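Lomside Furnished Lets: Progress Report to the Ghumman Fund
Second report, covering the period to the end of November
Prepared by Naheed Shaikh, project manager
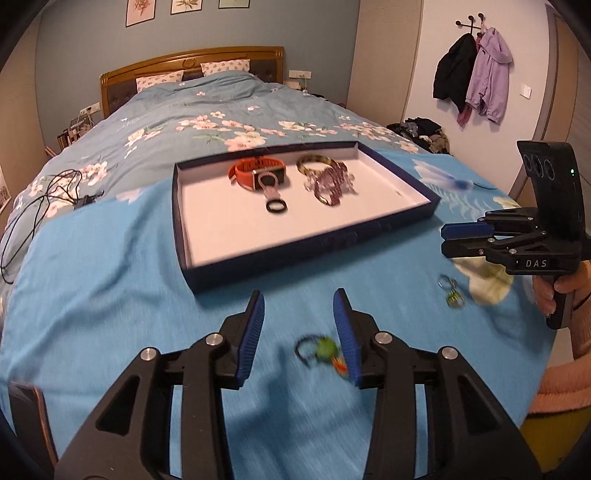

1. Summary

The project takes empty flats in Lomside, repairs and furnishes them, and lets them to people leaving temporary accommodation. The target in the grant agreement is 66 flats over the life of the project. At the end of November 58 had been handed over to us by their owners and 56 were let. The remaining two are waiting for electrical certificates.

Spending is within budget overall. Furniture has cost less than planned and repairs have cost more. We are asking the Fund to agree a small transfer between those two lines, set out in section 6.

2. Flats and owners

Most of the flats taken on in this period are above shops on the main road and in the two streets behind the station. These were the ones we expected to be hardest to get. Owners had told us at the start that they were put off by the state of the stairs and shared entrances, and by past trouble with short lets. We changed the lease in the spring so that we take on the cleaning and lighting of shared entrances for as long as we hold the flat. Three owners who had turned us down signed after that.

We lost one flat. The owner decided to sell and gave notice under the break clause. The tenant was moved to another of our flats in the same street and did not have to change doctor or school. The furniture went with the household.

The eight flats still to come are all identified. Five are with one owner, and the lease for those has been with his solicitor since the end of the summer. I have chased it and will go on chasing it. If it has not been signed by the middle of the next period we will go back to the reserve list, which has enough suitable flats on it to make up the number.

3. Repairs

Damp is the main cause of delay. In the first report we said that surveys before signing would pick this up, and in most cases they have. In the older buildings we have still found wet walls behind fitted wardrobes and kitchen units once these came out. Our contractor, Trovance, now takes out fitted units before pricing the job. This adds a few days at the beginning but the prices have been more reliable.

Heating has also been a problem. Several flats had storage heaters that worked but were costly to run, and tenants told our support staff they were leaving them off. We have replaced the worst of them. We have also rewritten the page on heating in the tenant handbook, which was not clear about the night rate.

4. Furnishing

Each household gets a bed for every person, bedding, curtains, a table and chairs, a cooker, a fridge and a washing machine. Sofas and wardrobes are second-hand where we can get them. Mattresses and bedding are always new.

We bought from two suppliers in the first period. We now buy nearly everything from Skeltudero, who deliver to the flat, put the beds together and take the packaging away. Their mattresses have held up well. Their curtains were too short for the taller windows and we have gone back to buying those locally.

Tenants now choose the colour of their bedding and curtains from a short list before they move in. This was suggested at the tenants' meeting and costs us nothing extra. Support staff report that people like being asked, although it has meant that we keep more stock, and the store room is full. We are looking at a second garage in the same block.

5. Tenants

Of the 56 households in place, the great majority have kept up with their rent. Where there have been arrears they have mostly come from delays in the first benefit payment. We now start the claim with the tenant before the keys are handed over - this was a recommendation in the Fund's visit notes and it has helped.

There have been complaints about noise at two addresses. One was settled with carpet and underlay on the stairs. The other is still open and involves the takeaway below, which runs its extractor late into the evening. We have asked the council to look at it.

Support visits are weekly for the first two months and then monthly. One support post was vacant for part of the period and some monthly visits were done by telephone instead. The post has been filled and visits are back to normal.

6. Budget

The repairs line is overspent and the furniture line is underspent. The reasons are given in sections 3 and 4. We ask the Fund to agree that £1,000 be moved from furniture to repairs. The rest of the overspend will be met from our own reserves. There are no other changes to the budget. A full statement of accounts is attached separately.

7. Next period

We plan to let the two finished flats as soon as the certificates arrive, and to sign and start work on the remaining eight. The order of work will depend on which leases come back first.

We will carry out the tenant survey in the form agreed with the Fund. The questions on heating and repairs have been changed to make the answers easier to compare with last time.

The insurance on furniture in our flats is due for renewal. The present insurer has said that it will want a list of contents for each flat, and our support staff are putting this together during their normal visits, with the tenant's agreement. It should be finished before the renewal date.

The next report will follow the same headings as this one. Questions about this report can be sent to Naheed Shaikh at the Lomside office.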